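# Flurkness Marbling Starter Kit

I've been marbling paper for a fair few years now, mostly at the kitchen bench and mostly with a tea towel over my shoulder, and this is the kit I wish I'd been handed at the start instead of a bag of mystery powder and a photocopied sheet. I pack these myself in the back room at Skirkimell, so if there's anything odd in your box, it's me you're writing to!

The kit makes what most people call Turkish or floating marbling. You thicken a tray of water, drip colour on top, push it around with a stick or a comb, then lay your paper down and lift the pattern off. Every sheet comes out different. Some of mine are in frames and some are lining the cutlery drawer.

**What's in the box**

- One shallow tray, big enough for an A4 sheet with a finger's width to spare
- Carrageenan powder, enough for 2 full trays
- A small jar of alum for getting the paper ready
- Six bottles of colour (see below)
- Two combs, one fine and one wide
- Droppers, a stylus and a wad of practice paper
- My instruction booklet, which is 43 pages and has quite a lot of tea in the margins of the original

**The colours**

There are two sets and you pick one when you order. Gralton is the strong set -- indigo, brick, mustard, bottle green, black and a proper warm white. It's what you want for book covers and endpapers, or anything that has to stand up next to leather or dark cloth. It's forgiving too, so if you're buying for a kid or for somebody who hasn't held a dropper before, go Gralton.

Song is the soft set, and I'll admit it's my favourite (it took me most of a winter to get the lilac right, and I threw out a shocking amount of paint along the way). You get lilac, shell pink, sky, pale grey, a milky white and a bottle of clear spreader. The spreader has no colour in it at all. You drop it between the others and it pushes them apart, leaving those pale gaps that make a soft pattern look like a pattern and not a puddle.
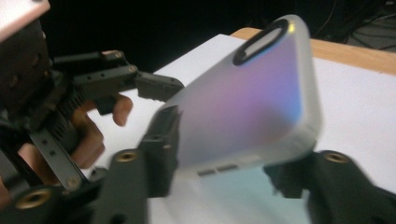
Song does need a lighter hand than Gralton. Three drops of lilac is plenty for a tray, and then you let it open up before you touch it with anything. What I'm usually chasing is a wash where the purple and pink sit in the middle and drift into light blue, then fade off to white at the edges, much like the tint on that frosted phone case. For that look, keep all your colour in the centre of the tray, put the spreader around the outside, and leave the combs in the box. One slow pass with the stylus will do it. If you comb Song too much it goes a sort of porridge grey, and I've got a whole folder of porridge grey I'd be glad to give away.

**Paper**

Plain, uncoated and a bit thirsty is what you're after. Cheap sketch paper works a treat. Glossy paper won't take the colour, and photo paper is a heartbreak, so please don't. Sponge the alum on, let it dry flat under something heavy, and mark the treated side with a pencil in the corner because you *will* forget which side you did.

If you run out, I sell refill packs of 80 sheets, already cut to fit the tray. They're not alum-treated. I tried selling them treated for a while and they went yellow in the cupboard.

**Some things people ask me**

*How long does the tray last?* The thickened water wants a night to settle before you use it, and after that I get two days out of it, or less in a hot summer. You'll know by the smell, believe me.

*Can I use tap water?* Depends on your tap. Ours is hard as nails and the colours sink like stones, so I use rainwater from the tank. If yours is hard, buy a bottle of distilled and save yourself the grief.

*Does it wash off?* Off the tray, yes. Off your hands, mostly. Off a cream jumper, no.

*Will it work on fabric?* A bit of silk or cotton, yes, if you alum it first. It's not made for things that go through the wash, though, so I'd stick to bookmarks, wrapping and covering boxes.

**Ordering**

I mix the colours in small lots and each run is 200 kits, split between the two sets. Song always goes first -- the next lot should be ready in September, and you can put your name down through the shop form. Gralton is in stock now. Refill bottles are sold one at a time in any colour from either set, and yes, you can mix them. Lilac with the Gralton indigo is gorgeous.

Parcels go out in the morning, and I tape every lid down twice after an unfortunate business with the mustard.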